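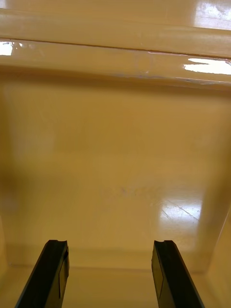
Ieuan Morris meinte gleich zu Beginn, Kunststoffkisten müsse man von innen beurteilen, außen sehe man nur die Etiketten. Bei Ultico in Bekberg haben wir am 6. Mai 2025 also vor allem in Behälter geschaut. Die beigefarbenen sind innen glatt und glänzend, Schlieren fallen darauf schnell auf. Im Lager stehen 1.087 Stück, 400 davon gehen im Mai an Maletti. Der Rundgang dauerte zwei Stunden, Kaffee gab es in der Kantine. Parken kann man hinter Halle 2.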